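Search Zistik Home & Craft Help

Search for posts, people, tags

How do I keep a white table covering flat and smooth?

Posted by trisetia_sews, Wednesday

Hi all! I cover my work table with a plain matte white sheet when I'm sorting fabric scraps and cutting patterns, mostly so I can see what I'm doing and don't lose every pale pin in the wood grain. I love how it looks when it's freshly put down. For maybe an hour it's lovely, and then I lean on it, or drag a ruler over it, and I get these soft diagonal ripples that start near the middle and wander off toward one corner. They're not hard creases, more like a gentle wave, but they throw a bit of a shadow and once I've seen one I can't stop fussing with it.

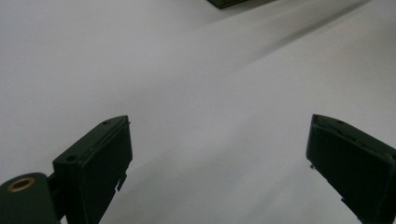 So far I've tried taping the corners (blue painter's tape, which let go overnight) and I tried ironing, which helped with fold lines and did nothing for the ripples. I've also tried just pulling it tighter, but then the wave moves somewhere else and I end up chasing it around the table like a carpet bubble. The table is 71 inches long and pretty old, and one leg is a touch short, if that matters.

Is it the sheet, the table, or me? I'd like to fix it without stapling anything, please, it was my aunt's table! I'm fine with spending a little money but I'd like to avoid buying a whole new tabletop.

Zamani Porch

It's probably mostly the pulling, and I say that as somebody who did the same thing for years. If you tug from the corners you stretch the cloth on the slant, and woven fabric gives a lot more in that direction than it does straight up and down. So you get a diagonal wave every time, and the harder you pull the corners the worse it gets.

What worked for me was going from the middle of each side. Lay it down loose, smooth it out from the center with flat hands, then clip the middle of one long side. Go across to the opposite side, pull it just until it's flat, and clip that. Same with the two short ends. Then work out toward the corners a little at a time, always swapping sides, and do the corners dead last. It's how you'd stretch a canvas, only with clips. I use the cheap spring kind meant for picnic tables and they come off in a minute when I need the table for dinner.

Also, put something underneath! A thin felt pad or an old flannel sheet grips the top layer so it can't skate around when you lean on it. Mine is a flannel crib sheet cut open at the seams plus half of another one, it's hideous and you never see it. The pad also hides any dips in the wood, so if your table is old it might help twice over.

I wouldn't worry about the short leg as far as wrinkles go, but do shim it anyway, your cutting will thank you.

If you're using paper and not fabric (you said sheet, so I'm assuming cotton), ignore the stretching part. Paper only wants to be taped along one long edge and left free on the other so it can move when the weather gets damp.

tirniletti4

starch

buttonjar107

Agree with Zamani on the pad, but I'd wash the sheet first. New ones can shrink a bit, and they don't always shrink evenly, so you can clip it on perfectly square and still have a slanty ripple after the first laundry day. Hot wash, dry it, and iron it while there's still some damp in it. Iron along the weave and don't swirl the iron around, I learned that one with a tablecloth I never did get straight again.

The other thing I do is check whether it was even cut straight to begin with. Snip a little notch near the edge and tear, and the tear will follow the thread. On mine one end was out by quite a lot! No amount of pulling will make a crooked sheet lie flat on a square table. You lose a strip off the end but with a 71 inch table you've most likely got plenty hanging over.

I'd go easy on the starch, mine flaked off on some dark wool and I spent an evening with a lint roller. A light spray is ok if you let it dry all the way before you set anything on it.

And if you slide a lamp farther back so the light isn't coming in low from the side, little waves hardly show at all. Doesn't fix anything, but it got me through a quilt top in March.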